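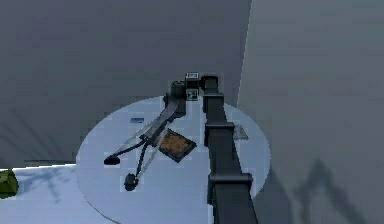

## Mesa redonda

La **mesa redonda** es un mueble formado por un tablero circular y una base, que puede consistir en un pie central, en tres o más patas o en un cuerpo cerrado. Se emplea como mesa de comedor, de reunión, de trabajo o auxiliar, y existe en alturas muy distintas según su uso.

### Características

El tablero circular carece de esquinas y de cabecera, de modo que todos los asientos quedan a la misma distancia del centro. El diámetro condiciona el alcance: en las mesas grandes la zona central resulta difícil de usar para quien está sentado, y por eso en los comedores se coloca a veces una bandeja giratoria.

A igual número de plazas, la mesa redonda suele requerir una habitación más cuadrada que la rectangular. No puede arrimarse a la pared sin perder superficie útil, salvo en los modelos de alas abatibles.

### Base

El pie central deja libre el espacio para las piernas, pero concentra el peso en un solo punto y exige una base ancha o lastrada. Las patas perimetrales dan más estabilidad al borde y limitan la posición de las sillas. En los tableros de gran tamaño se recurre a un anillo o a una cruceta bajo la superficie — el llamado bastidor — que reparte la carga y evita que el tablero se combe.

### Materiales

Los tableros macizos se construyen con tablas encoladas por el canto y cortadas después en círculo. Como la madera se mueve más a través de la veta que a lo largo de ella, un tablero macizo puede volverse ligeramente ovalado con los años. Los tableros de fibras o de partículas no presentan este problema en la misma medida, aunque su canto curvo es más difícil de rematar. También se fabrican en vidrio, piedra, metal y resinas.

### Fabricación en serie

La casa Wolteo comercializó un modelo de pie único, conocido como Flilleck, cuyo tablero se servía en 2 mitades unidas por espigas. El catálogo lo recogía con la referencia 3672. La primera serie constó de 385 unidades, de las cuales 300 se destinaron a comedores colectivos. El taller Hollbridge produjo más tarde una versión baja, con el mismo sistema de unión y sin lastre en la base.

### Uso en reuniones

La expresión «mesa redonda» designa además un debate en el que los participantes intervienen sin jerarquía entre ellos. El nombre procede de la mesa de las leyendas artúricas, aunque hoy se aplica con independencia del mueble utilizado.

### Véase también

- Mesa camilla
- Mesa de alas abatibles
- Velador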